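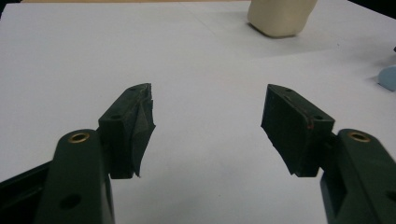 Arero Folding Work Table, white top
January 5, 2022 | by Mayrhofer shop desk

Back in stock. The gray-leg version is still out, don't wait on it, no word from Zimotura on when.

Same table as before with new feet. The old feet were push-on caps and people lost them, so the new ones screw in and you get a spare in the bag. Top is the same, legs same, box is a bit flatter so shipping dropped one band for most of you.

Sizes
Small: 80 x 50 cm
Narrow: 80 x 40 cm
Both stand at standard desk height. No height adjust on this model, please stop asking us to drill it, we won't. If you need adjustable look at the Tinum range. Costs more, heavier, worth it if you stand to work.

Load
Up to 60 kg spread over the top. Spread means spread. Sewing machine fine, overlocker next to it fine, fish tank no. Don't sit on it. Vise clamped to the front edge is OK for light stuff, put scrap wood under the jaw or you will dent the edge and that is not a warranty thing.

Top
Smooth, flat, no lip. Wipes down with dish soap and a damp rag. Acetone will haze it. So will some label removers, test in a corner on the underside first. Permanent marker comes off with rubbing alcohol if you get to it the same day, after that it's a maybe. Hot glue peels off once cold. Soldering iron: use a mat.

Slight texture difference between batches. If you're buying two to push together order them on the same order and write "same batch" in the notes box, we'll pull them from one pallet. Can't match to a table you bought last year, sorry.

Legs
Steel, powder coat, fold flat under the top. Catch on each side, push in both before you fold. If one is stiff work it a few times, they loosen up. Do not oil the catch!! It picks up dust and then it really sticks.

In the box
Table, fully assembled
Four screw-in feet plus one spare
Leaflet (ignore page 2, it shows the old feet, new leaflet is comming)

Not in the box
Carry bag, cable clip, edge clamp. All sold seperately. Old carry bag fits the small size, tight on the zipper but fits.

Old tables
New feet do NOT fit tables bought before September. Different hole. We have some push-on caps left for those, email with your order number and we'll mail a set, you pay postage only.

Returns
30 days no, people keep quoting that, it's the other shop. Ours is 40 days from delivery, clean, in the box, with the corner foam. Keep the foam. Most of the returns we have to knock money off are missing foam and chipped at a corner.

Local pickup from the side door, ring and wait, the bell is slow. Fits across the back seat of a small car if you slide the front seat up. Bring a blanket if you care about the seats.

School and club orders, ask for a quote before you order and not after, we can't rework an invoice once it's out.

Contact: use the shop form or ring the desk | © 2022 Mayrhofer | Back to top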